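Visit Report: Sasteck Meal Preparation Site

On October 1, 2026, our delegation visited the Sasteck site, where two-arm stations have been in use since February. The site employs 86 people and sends out over 300 meals per shift. The purpose of the visit was to learn how kitchen duties have changed for staff.

Reheating was the first task assigned to the arms. At the bench we were shown, a pair of black grippers works at a Midea microwave oven with a round button at the foot of its control panel.

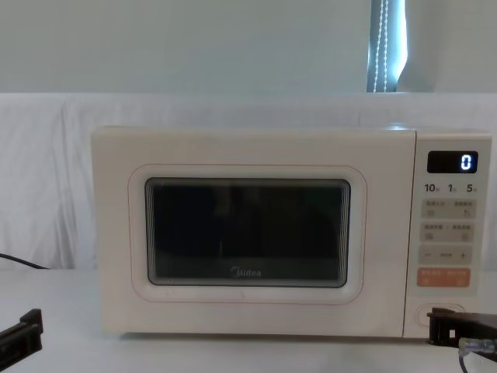
Tarun Katiyar told us that the hours at the ovens were no loss to him, but that he now spends much of his shift answering station alerts and would like that work recognized in his pay grade. Management stated that the matter is under review.

Sixteen employees have completed the station training given by Gautam. Reheating staff have moved to packing and quality checks, and two have asked to return to their former duties. A second visit is planned.

Contact | Copyright Pilla | Back to top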